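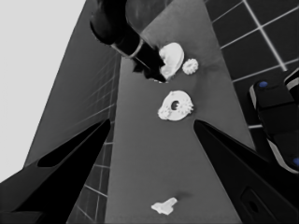
Gray tabletop, simulated view

Plarna home blood pressure monitor — my review after two months
Posted 7/15/19

So my cardiologist's office wanted me to start keeping a log at home. I had a valve repair a while back, and my numbers at appointments are always high (I get nervous the second I smell hand sanitizer). The nurse there, Gunvor Hovland, gave me a sheet with what to look for: upper arm cuff, the right size, and a memory I could scroll through. She didn't push any particular brand. I picked the Plarna mostly on looks and because the pharmacy in Bickerstaff had one on the shelf.

Setup was easy! Batteries in, set the clock, plug the hose into the side. The cuff goes on with a metal loop, and it took me a few tries to get the tube running down the inside of my arm the way the little drawing shows. The drawing is tiny. I ended up reading the booklet with my phone flashlight.

The screen is the best thing about it. Big, dark digits, top number, bottom number, pulse, all readable without my glasses. There's a backlight too but it shuts off while you're still writing the numbers down, which drives me nuts. My husband Keir can see it from across the kitchen, so privacy isn't exactly a feature.

Comfort — okay, mostly. It squeezes hard. The first reading of the day sometimes pumps up, stops, thinks about it, and pumps up again, and by then my fingers are tingling. If I've been sitting quietly with both feet flat and my arm propped on a cushion it usually gets it in one go. Talking messes it up. So does the dog.

I took it along to my April checkup so they could compare it with theirs. Gunvor did one arm with her machine and then the same arm with mine, and the top numbers were 2 points apart. She was happy with that and so was I. Your arm isn't my arm, so I'd do the same check if I were you.

It stores readings for 2 people, and you switch with a button on the front. That button is way too easy to bump. I found 19 of my readings saved under Keir's side, and you can't move them over, you can only delete the whole lot. I copied them onto paper and grumbled.

There's an irregular heartbeat symbol that pops up now and then. Mine showed up twice in one week and I called the office in a bit of a panic. They had me come in for a tracing and told me to keep noting it on the log when it happens. The booklet gives that symbol one sentence. I'd have liked a whole page!

The carrying pouch is junk. The zipper caught on the lining right away and the hose has to be bent to fit. I keep everything in a bread tin now.

I did email customer service about buying a larger cuff for my brother-in-law. Someone named Jordan wrote back the next morning with the part number, very friendly, no runaround. The cuff came in a plain padded envelope and fit the hose fine.

Would I buy it again? Yes, for the screen alone. I'd knock off a star for the pouch and that silly button, so four out of five from me. If you need your readings on your phone, skip this one. It doesn't connect to anything.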